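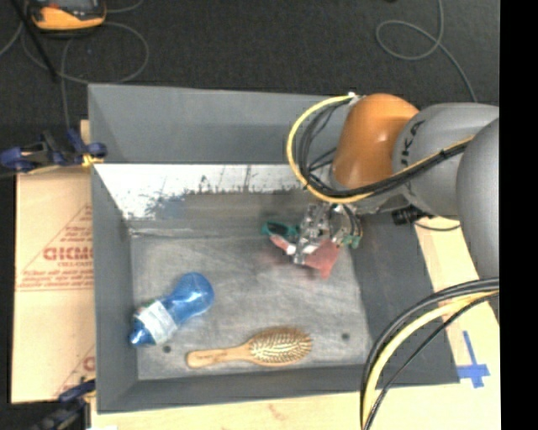
Our April members' outing took us across town to the open afternoon at Stinau, and I have to say it was one of the nicest Fridays I've spent in a long while, even counting the wait for the bus (we will not speak of the bus). Embla Holmgren, who runs the picking lab there, met us at the door and took us straight past the slides she had prepared, which she said we could read at home if we were that way inclined, and on to the part we had all come for. The job at hand was bin picking, and the bin was a big gray one with sloping walls, clamped down along one side and scuffed nearly white in places, with an orange and gray arm reaching in over a blue bottle and a wooden hairbrush lying bristles up. I don't know why the hairbrush pleased me so much, but it did! I have the very same kind at home, or near enough, and I can't always find it myself.

Embla explained that a bottle and a brush ask very different things of a machine. Clear plastic shines and lets the light through, so the cameras have a hard time deciding where it ends. A brush is easy enough to see but has a thin handle at one end and a fat head at the other, and if you grab it in the wrong spot it swings. The lab's planning software is called Erkeo, and it gets 3 tries at an item before it asks a person for help, which struck several of us as a very sensible rule for life in general.

We were there 45 minutes and could have stayed twice that. Róisín Ní Mhurchú asked most of the good questions, as she usually does, including whether household things are harder than machine parts (yes, by a long way, because no two homes buy the same ones) and whether the lab keeps a list of what it practices on. They do, and it has 200 items on it. Members are welcome to suggest more, so if you have something awkward in a kitchen drawer, send me a note and I'll pass it along.

Coffee afterward was in the Mahasneh room, and there was a lemon cake that went very quickly. The next open afternoon will have space for 40 visitors. Please put your name down with me by the end of the month, and wear flat shoes, as there are cables on the floor.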